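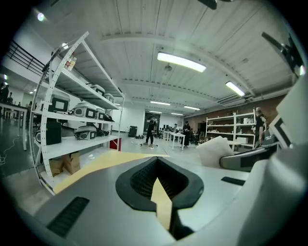
Pryor Dance Music Archive: progress report to the Bollari Fund
Prepared by Keith McPhee, project lead
25th February

Summary

The grant pays for the transfer, cataloging and online release of the back catalog of Plistness, a small house and disco label that stopped pressing records when its distributor closed. Transfers are on schedule. Cataloging is slightly ahead. Rights clearance is behind, and the public listening page will open later than we planned.

Transfers

The label's former owner handed over 192 tapes, mostly DATs with a smaller number of quarter-inch reels. The first 100 have been transferred and checked by ear from start to finish. Three DATs would not play on either of our machines. We have set them aside and asked an outside engineer for a price. If the price is more than the contingency line allows, we will come back to you before spending anything.

The reels have given less trouble than the DATs. Two needed new leader tape. Several boxes had the wrong reel inside, and one reel marked as a B-side holds an instrumental version of the A-side that was never pressed. We have logged it as unreleased and left it out of the release list until the producer has been asked.

All files are stored at 24 bit with one copy on the office server and one at a second site. We dropped the plan for a third copy on optical disc. The discs we tested in the fall gave read errors and the money has gone to hard drives instead.

Cataloging

Each entry now has artist, title, mix name, running time, writer credits where known, and a scan of the label or box. Mix names took the most time. The same track can be called "club mix" on the tape, "extended" on the sleeve and nothing at all on the record. We use the name printed on the record and list the others as alternates.

Tempo and key were not in the original proposal. DJs who looked at the test catalog asked for them more than anything else, so we have added both fields and filled them in for everything transferred so far.

Rights

Most of the artists signed one-page agreements with the label, and many of those do not mention downloads or streaming. Wusisness, which holds the publishing on the early singles, has agreed in principle to our standard license but has not returned the signed copy. Remixers are harder to trace. Several worked under names they used only once. We have written to the last known address for each and will not post any track until we have a yes in writing.

Budget

Spending is within the approved total. Equipment came in under budget after we bought a used DAT machine. Legal fees are over, and we ask to move $100 from travel to cover the difference. No other changes are requested.

Next steps

Finish the remaining DATs, then the last reels.
Get the signed license back from Wusisness.
Open the listening page in May with cleared tracks only, and add others as they clear.
Send you the full catalog as a spreadsheet with the final report.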